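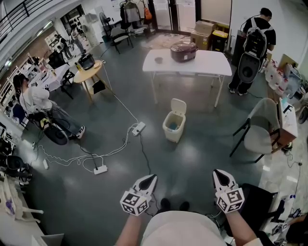

Hand-held gripper study: frequently asked questions

Maintained by Lesia Tkachuk, Pasichnyk lab, Avcombe
Last updated December 26, 2019

What was the study about?
We wanted to know whether a robot arm could learn household tasks from people holding a pair of grippers, with no robot present during the demonstrations. The method is called Flarel. A person holds one gripper in each hand, does the task, and the recorded motion is used to train a policy for a two-armed robot.

What are the white cubes for?
Each gripper carries a cube printed with black-and-white fiducial markers. The tracking software finds the markers and works out where the gripper is and which way it is turned. With a cube, at least one face is usually in view as the wrist rotates — a single flat tag was lost too often in our August trials.

How many demonstrations did you use?
The full set has 2480. We also trained on subsets of 300 and 1000 to see how much the amount of data mattered.

What did you find?
Going from 300 to 1000 helped on every task. Going from 1000 to the full set helped with lids and bin bags, but made little difference to simple pick-and-place. Policies trained in one room did noticeably worse in another, whatever the size of the set.

Why not collect everything on a clear bench?
We did at first, and the results didn't carry over to ordinary rooms. The later sessions use standing floor bins, folding tables, small appliances and whatever furniture is already there. Other people can stay in the room and carry on with their work.

Do the grippers give force feedback?
No. The operator feels some resistance through the handles, but it isn't recorded. Tasks that depend on pressing firmly are the weakest part of our results.

How long does a session run?
Up to 2 hours, with breaks. Wrist fatigue shows up in the data as slower, shakier motion, so we would sooner stop early.

Can I get the data?
The 300-demonstration subset is available through the Irkard archive. The rest will follow once the labelling has been checked. Please tell us which task you're interested in when you write.

Will you be adding more tasks?
Yes. Folding laundry is next, then loading a dish rack.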